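Do "Freshness Date" Stickers Change What People Throw Out?
Second-year project report, Household Food Waste unit

Background

Our brief was to test a claim made in a leaflet from the Fastilton council, which says that households who write their own dates on food will waste less of it. The leaflet gives no source. We asked for one in March and got a second copy of the leaflet.

The idea is easy to like. You open a packet, write the day on a sticker, and the sticker reminds you to use it up. Whether people who are reminded behave any differently is another matter, and most of what we read in the first few weeks simply assumed that they do.

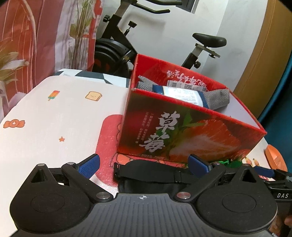

Department of Consumer and Food Studies, Brenden College

Method

We recruited 40 households through noticeboards at the college and at the Diệp grocery. Half were given a roll of Plado stickers and a pen, and half were given nothing except the diary. Every household wrote down each item it threw out for 22 days, with a reason chosen from a short list (mouldy, past date, didn't fancy it, cooked too much, other).

We had planned to weigh the waste. That was dropped after the pilot, when it became clear that people were emptying the kitchen caddy before weighing it. Counting items is cruder – half a lettuce and a whole tray of mince both score one – and our totals should be read with that in mind.

Results

Of the 40 households, 14 stopped filling in the diary before the end. Nine of those were in the sticker group, so the people who found stickers a nuisance may have removed themselves from our data. The remaining 26 households recorded 138 discarded items between them. The sticker households recorded slightly fewer items each, but the gap vanishes if one large share house is taken out of the other group.

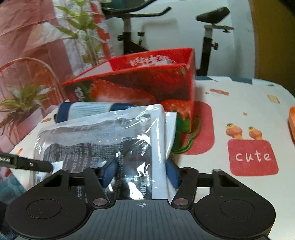
The reasons were more interesting than the totals. "Past date" was chosen more often by the sticker group, which is the opposite of what the leaflet would predict. One diary says that a jar of pesto "looked fine but the sticker said two weeks". It may be that a handwritten date gives people permission to bin something they would otherwise have smelled and eaten.

Limitations

The sample is small and mostly students. Diaries rely on honesty, and everyone knew what we were studying. We also ran the trial over the end of semester, when several households were clearing out the fridge before going home.

We don't think our figures support the council's claim. They don't disprove it either, and we would want to see a longer trial, with proper weighing, before any more stickers are paid for.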